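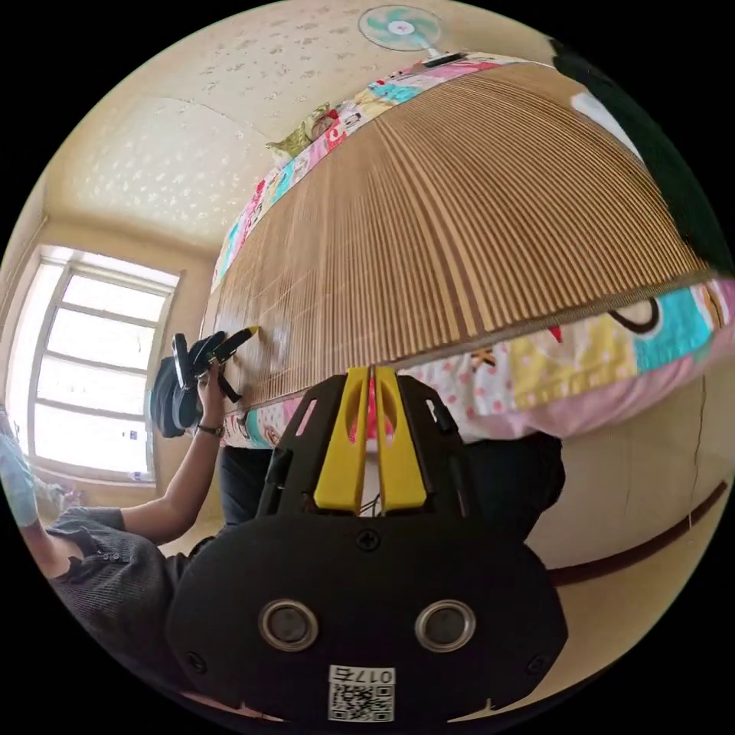
4. What gets a label and what does not

The previous section dealt with who writes household labels. We turn now to what they are stuck on, a question the literature has mostly left to the makers of label printers. Our material comes from the shared houses of Clesemwood and the older lodgings along the Vurley road, where people who did not choose one another have to agree on the ownership of cheese. Across both sites we logged nearly 1000 labels, of which 725 could be read without help from the person who wrote them. The rest are discussed in Section 6, under handwriting.
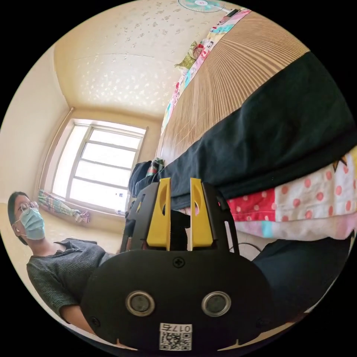
Iara Leiva

4.1 Surfaces

It is usual to begin with motive. Daza's much-copied scheme sorts labels into claims ("mine"), warnings ("not yours") and instructions ("rinse it"), and assumes that a person first has something to say and then finds somewhere to say it. Our own notes suggest the order is often reversed. A person buys a sheet of stickers, enjoys using the first few, and then walks through the house looking for flat things. In one Flonville kitchen the kettle was labelled KETTLE. Asked about this, the tenant said that there had been stickers left over.

Flat, hard and pale surfaces did best in both sites. Fridge shelves, storage tubs, plug tops and the lids of bins carried far more labels than their worth would explain. Nobody we spoke to had ever been in doubt about which bin lid was theirs. Meanwhile the objects that caused the real quarrels (towels, a wok, one very good pillow) went bare from the start of the study to its end. Towels will not take glue, and the wok had seen off five labels before its owner took to keeping it under her bed.

We tried for a while to rank surfaces by how willing they were to be labelled. The ranking fell apart over fruit. Supermarket fruit arrives with a sticker already on it, and two houses treated this as a form of prior claim, so that a bare apple was common property and a stickered one was not. Orlando Pacheco, who did the kitchen rounds in Vurley, has asked that we record his objection to eating any of the evidence. It is recorded.
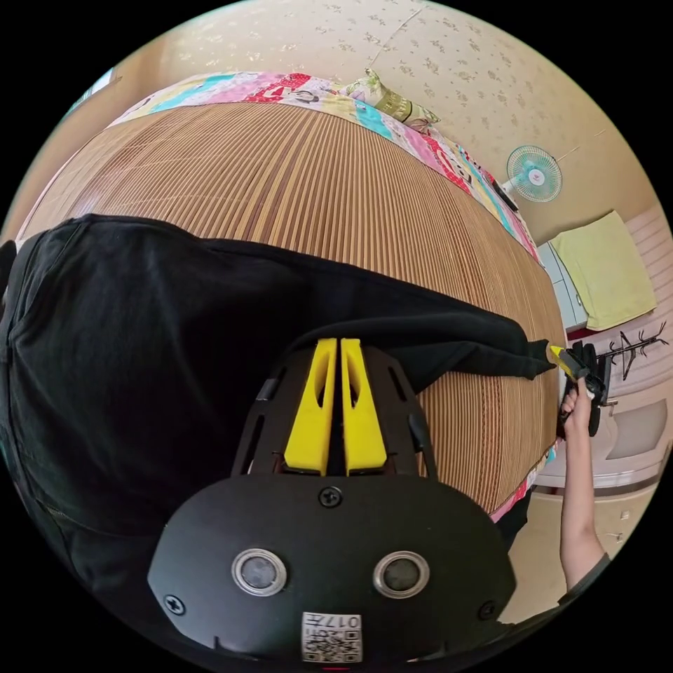

Bedding is the largest class of goods to escape labelling altogether. Sheets and covers move between rooms by way of a shared washing line, and by June several tenants in our sample were sleeping on somebody else's stripes with every sign of comfort. Sewn name tapes were mentioned fondly by older tenants and used by none of them. Woven things pose the same problem in another form. A bed mat of bamboo slats, like the one in Figure 1, has plenty of area to offer but no single broad face, and a paper sticker pressed across the slats would be asked to lie flat on a row of small ridges. The tenants who owned mats of this sort dealt with the matter by rolling them up and taking them along when they moved out, a method of marking property that Daza's scheme has no box for.

Figure 1. Bed with woven slat mat.

Hidden faces deserve a word. Eight of the houses had a habit of labelling the underside of things: chairs, trays, the baking tin. A label on the underside cannot prevent a mistake. It can only settle the row that follows, and those who used it seemed to look forward to the moment of turning the object over. We have called this the evidential label, having failed to agree on anything ruder.

4.2 Numbers and names

Most household labels bear a name or an initial. Initials work until a second person with the same initial moves in, after which the household tends to carry on exactly as before, with worse temper. Only a handful of houses moved to numbers. Those that did were run by somebody who had worked in a stockroom, and the change was described to us by everyone else in the building as a mistake. Numbers are short and fair, and they mean nothing at all without a list. In the Clesemwood house with the fullest system the list was kept in a drawer, and the drawer was labelled 31.

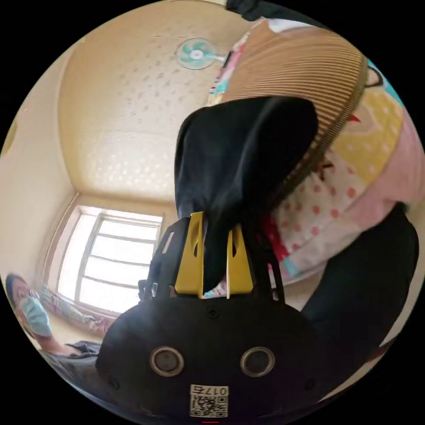

Stockroom labels show where the domestic number gets its manners. They leave room for the reader who has a list and room for the reader who has a scanner, and they have very little to say to anybody else. The white sticker in Figure 2 is a fair case: 017 and one further character along the upper strip, and a QR code filling the part below. A flatmate hoping to learn whether he might borrow the thing would come away no wiser. Of the houses that tried printed codes at home, none could show us a phone that still opened them, though one tenant held that hers had put off a cousin from touching the blender. We are inclined to believe her. A code looks official, and in a shared kitchen looking official gets most of the work done.

Figure 2. White sticker with number and code.

It remains to say what happens to labels when their owners leave. In the main they stay. The Vurley lodgings held shelves named for tenants whom no present tenant had met, and these names were obeyed with some care. New arrivals were told that the second shelf was "Martin's" and put their milk elsewhere. When Pacheco asked whether Martin might be written to about the shelf, the house discussed it over supper and decided that it would only cause trouble. Section 5 takes up the question of freezers.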